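Annelies Cuypers
Aug 13, 2024

1/ Laundry thread. Mute me now if you have a dryer, a yard, or a personality.

2/ I moved in January and the new place came with one outlet for a washing machine and zero outlets for anything that would dry the results. The landlord described this as "European." I have relatives in Europe. They have dryers.

3/ So I own a clothes rack. The box said Lomwood and the instructions said "assemble with friend." I assembled it with a butter knife and a podcast about shipwrecks.

4/ Opinion I will defend at any dinner party: shirts go on hangers wet. Straight from the washer, top button done, shake it once like it owes you money, up it goes. You can skip most of the ironing this way. I skip all of it, but that's a lifestyle.

5/ Plastic hangers only. Wire leaves rust on a collar and wood swells up and gets moody. I bought a bag of 30 plastic ones from a closing-down sale and they came in every color a hanger has no business being.

6/ Edgars (brother-in-law, irons his jeans) says hangers should all match so the closet "reads calm." Edgars, the closet is shut. It isn't reading to anyone.

7/ Orange is the best hanger color, by the way. You can find it in the dark and you never mistake it for something you might want to keep nice. White ones vanish against a white shirt and you end up hanging a hanger.

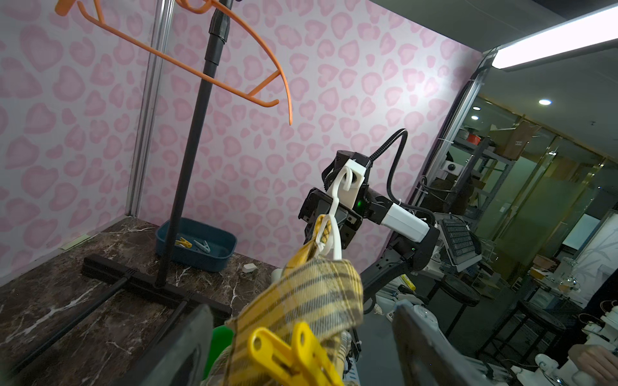
8/ Clothespins. I've bought 49 in my adult life and on any given day I can lay hands on two, never the same color. I keep them in a basket now. The basket has not helped the numbers but it has given the survivors somewhere to live.

9/ What pins are for, if you dry on hangers: socks, and straps. A strappy top will slide off a smooth plastic hanger the second you leave the room. One pin per shoulder. You will not have one pin per shoulder. See above.

10/ Someone is going to ask about knitwear. Flat, on a towel, on the floor, where the dog can find it. I don't make the rules.

11/ Spacing! Leave a hand's width between shirts. I used to cram 18 things on the rail and then wonder why Thursday's shirt smelled like a pond. Now I do two smaller loads and wonder where my evenings went.

12/ Ieva wrote to say she faces all her hooks the same way so she can lift the whole lot off in one go and carry it to the closet. I tried it. It works -- I dropped them in the hallway, but I dropped them as a unit.

13/ Rack placement: near a wall is fine, touching the wall is not. Wet sleeve plus wallpaper equals a conversation about the deposit. Ask me how I know. (Deposit: 800. Conversation: ongoing.)

14/ Also check the feet before you load it. If one leg is sticking out farther than you think it is, you will meet it barefoot, holding towels -- which is how I learned several new words from the neighbor through the floor.

15/ Questions already in my inbox: no, I don't use fabric softener. Yes, I turn T-shirts inside out. No, Merike, I'm not getting the heated rack, I've seen your electric bill, you showed it to me at a wedding.

16/ Got a load finishing in a few minutes so I'm off. If anyone finds a blue clothespin, it's mine.

Contact | © Annelies Cuypers | Back to top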